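Keeping a Training Record at Home
August 14, 2018

Members of the Brovstead walking and fitness circle have asked for a written account of how I keep my weekly record, and I set it out below for those who were unable to attend the last meeting.

The record covers food, exercise and body weight. Weight is taken once a week, in the morning and before breakfast, and entered in pencil. Daily readings vary with salt, sleep and fluid, and I do not consider them useful to a beginner. My own record now runs to 23 weeks. 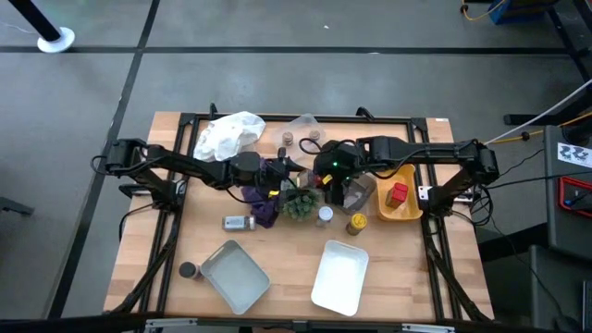 Exercise is entered on the day it is done, with the distance or the number of repetitions. The floor routine follows the Trnka sheet, which asks for 50 slow repetitions divided as the reader sees fit. No special equipment is required. A cloth, such as the purple one bunched on the wooden tabletop, may be folded and placed under the knees — a thicker mat is preferable on stone or tile. Walks are entered separately. The path from Gukness to the Workusville road measures 3,675 metres by my reckoning, and I walk it in both directions when the weather permits.

Meals are noted in plain words, without weighing. Those who have been advised by a doctor to follow a particular diet should continue to do so and should disregard my arrangements entirely.

Blank sheets for October will be available at the next meeting.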